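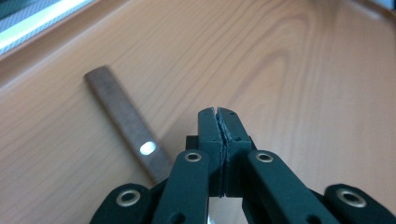
Where does the night bus to Dernberg stop? Outside the old bakery in Vurncombe, a little after eleven, if the driver feels like it.

I'd asked the woman at the ticket window, and that's all I got out of her. So there I was in October with a suitcase, a bag of warm rolls and 27 dollars, waiting for a bus I only half believed in. My aunt had left me her house, you see – number 300, top of the hill, blue door – and I'd never even been to Dernberg!

The bus came at midnight. It was empty except for a goose in a crate (really, a goose) and the driver, who wanted to know which house.

"Three hundred," I said.

He turned the radio off. "Blue door?"

"That's the one."

"She still owes me a dance," he said, and wouldn't take my money. We drove up through the fog, the goose grumbling the whole way, and I gave them both a roll.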